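How to Get a Stainless Steel Mixing Bowl Bright Again (and Keep It That Way)

By Siham Ouali
Sep 26, 2018
Filed under: Kitchen Care

If you have a big steel mixing bowl, chances are it gets more work than anything else in your kitchen. Mine does bread dough, potato salad, popcorn, marinating chicken, soaking beans, and every so often it catches a drip under the sink. After a few years of that kind of life a bowl gets a tired look. There is a chalky ring where the water sits, a rainbow patch or two, and a sort of brown haze up the sides that no amount of dish soap will move. I get a lot of letters about that haze, more than I ever expected to when I started these pages, so I thought it was time to write the whole thing out from start to finish.

The good news is that you probably have everything already, and the job takes less time than a pot of coffee. I learned most of it from my aunt Khadija Ramadan, who cooked for weddings and had bowls you could have bathed a toddler in. She cleaned them with vinegar, baking soda and a rag cut from an old undershirt, and they looked fine.

What you will need

Dish soap and hot water
Baking soda
Plain white vinegar
Two soft cloths, one for washing and one kept dry
A soft sponge (the plain kind, with no green scrubby side)
A few drops of olive oil or any cooking oil, if you like a shine
An old soft toothbrush for the lip

Please leave the steel wool under the sink. I know it is tempting, and I have done it myself on a bad evening with burnt caramel, but it leaves scratches going every which way and you will be looking at them for years. Bleach should stay out of it too. It can pit stainless steel, and you don't want it anywhere near vinegar in any case.

Before you start: look at your bowl

Take the bowl over to a window or stand it under the kitchen light and tip it back and forth. This is my favorite part, if a person is allowed to have a favorite part of cleaning a bowl. Many steel bowls are shaped on a spinning form, and that leaves very fine circles in the metal, like the grooves on a record. When light falls on those circles you get thin bright lines running out from the center.

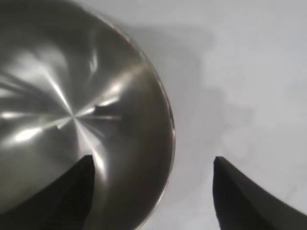

The circular marks in the steel catch the light and send those thin streaks out from the center. The side wall looks browner than the bottom.

A reader once wrote to me quite upset that her new bowl had arrived "scratched all over," and it was only this. Fine, even circles that all share the same center are part of how the bowl was made and you shouldn't try to rub them out. A scratch wanders off on its own, or cuts across the circles, and you can usually feel it with a fingernail.

The other thing to look for is color, and here you need to be a little careful, as steel picks up whatever is near it. A bowl on a wooden counter under a yellow bulb can look like bronze. Carry it somewhere else and turn it around. If the brown stays put on the same bit of the bowl wherever you stand, it is a stain or a film of old oil. If it slides around as you turn, it's a reflection and you can save your elbows. I once spent a good while scrubbing at a dark smudge that was my own ceiling lamp, so I speak from experience.

Step 1. Wash it the ordinary way

Start with hot water and dish soap, and wash the bowl as if you were only washing it after supper. Do the outside as well. People forget the outside, and that is where the greasy fingerprints live. Rinse it thoroughly, then dry it with a towel. Now look again. A fair share of the letters I get could be answered right here.

Step 2. Baking soda for the haze

Put a few spoonfuls of baking soda in a cup and add water a little at a time until you have a paste that will cling to the side of the bowl without sliding down. Too thin is the usual mistake. Dab it on the cloudy places and let it sit for 5 minutes.

Then take your damp sponge and rub gently, going around the bowl in the same direction as those fine circles. Start at the center and work your way outward and up the wall. This matters more than how hard you press. If you scrub straight up and down you will be working across the marks, and over time the finish goes dull and patchy. Around and around, like stirring a slow pot of soup.

For old cooked-on oil you may need to do the whole thing over. My worst bowl took 3 rounds, with a rest in between for me as much as for the bowl.

Step 3. Vinegar for water marks and rainbows

Rinse off all the baking soda first. If you skip the rinse you'll get a lovely fizz, but the two of them mostly cancel each other out and you are left wiping with salty water.

Wet a cloth with white vinegar and wipe the whole inside of the bowl. The chalky ring should soften quite fast. If it is thick, lay the vinegar cloth right over it and go do something else for a bit. The rainbow colors that come from heat (if your bowl has sat over a pot of simmering water for melting chocolate, you know the ones) will often fade with the same treatment, though I can't promise they will go completely.

Rinse with warm water. Smell it. If you can still smell vinegar, rinse again.

Step 4. The rim

Many bowls have a rolled edge, where the metal is turned over on itself to make a smooth lip. Flour and batter get packed in underneath and turn to cement. Turn the bowl upside down on a towel, dip your old toothbrush in soapy water and follow the edge all the way around. Then stand the bowl on its side in the dish rack for a while so that any water trapped in the roll can find its way out. Gwenaël Lemaire, who bakes far more than I do, puts hers in the oven after it has been turned off and is only just warm, and that does the trick nicely too.

Step 5. Dry it right away

If you remember only one step, let it be this one. Water left to dry by itself is what puts the spots there to begin with. Use your dry cloth and go around in circles again, finishing with the rim.

For a bit of gleam, put two or three drops of oil on the cloth and buff until you can't feel it with your finger. I only do this on the outside. If you plan to whip egg whites, keep oil well away from the inside, or you will stand there whipping until September comes around again.

Keeping it nice

Don't leave salty water, pickles or tomato sauce sitting in it overnight. When you salt water in a steel bowl, stir until the salt dissolves, as grains resting on the bottom can leave tiny pits. If you stack your bowls, slip a paper towel or a folded dishcloth between them. The dishwasher is all right now and then, but take the bowl out and towel it while it's still warm.

A few questions from readers

Sherif Gaber wrote to ask whether lemon works in place of vinegar. It does, and it smells nicer. Use half a lemon, cut side down, and rinse well afterward.

Zineb Bouazza has small orange specks in hers and is worried the bowl is rusting through. Most likely they are flecks from something else, a steel wool pad or a cast iron pan that shared the sink. Baking soda paste usually lifts them. If the specks come back in exactly the same place and feel rough, I would keep that bowl for the garden.

Next time I'll be doing copper pans, so start saving your lemons.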